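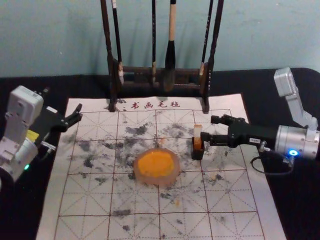
Tastbridge Brush Room opens to community groups in October

The Tastbridge Arts Centre will open a dedicated room for Chinese calligraphy and brush painting in October, with weekly classes, open practice hours and a free introductory program for local schools.

The Brush Room takes over the former print store on the ground floor of the centre's Woltmont Street building. It has been repainted and fitted with black-topped tables, and each place is set up with a felt mat, a wooden rack of brushes in different sizes and a dish of red seal paste. The mats are printed with the squared practice grid used by beginners to judge the centre and the diagonals of each character.

"People ask whether they need to bring anything," said Iqra Farooqui, program manager at the centre. "They don't. Wear something dark, and expect a bit of ink on your sleeves. The felts have plenty on them already and we're not going to replace them every time they get marked."

Classes will be taught by Floarea Barbu and Talha Hashmi, who have run brush painting workshops at the centre's Minhas annex for the past 4 years. The beginners' course covers how to hold and load the brush, basic strokes and simple characters. An intermediate course goes on to longer texts, layout on the page and the use of a name seal. Students in the second course will carve a small soapstone seal of their own and use it to sign their final sheet.

Barbu said the new room would save a good deal of setting up. "At Minhas we packed everything away after each session — racks, mats, ink, the lot. Brushes need to hang tip down to dry properly, and now they can stay where they are."

The centre has 48 course places available for the first term, split evenly between daytime and evening groups. Open practice hours are for anyone who has completed the beginners' course or has equivalent experience. Paper and ink are included in course fees. At open practice, ink is supplied and paper can be bought at the front desk.

The schools program will offer half-day visits to 200 students in its first year, with priority given to schools that have no specialist art room. Teachers can request a visit through the centre's education desk.

Fit-out of the room was paid for with a grant from the Fatton Fund, which supports craft and handwriting programs in the region. Bushra Bugti, grants officer at the fund, said the application stood out for its modest budget and its plan for keeping the room in regular use.

Enrolments for both courses are now open at the front desk and by phone. The room has step-free access from the rear car park, and 2 of the tables are height-adjustable.

Media contact: Ghazala Khattak, Communications, Tastbridge Arts Centre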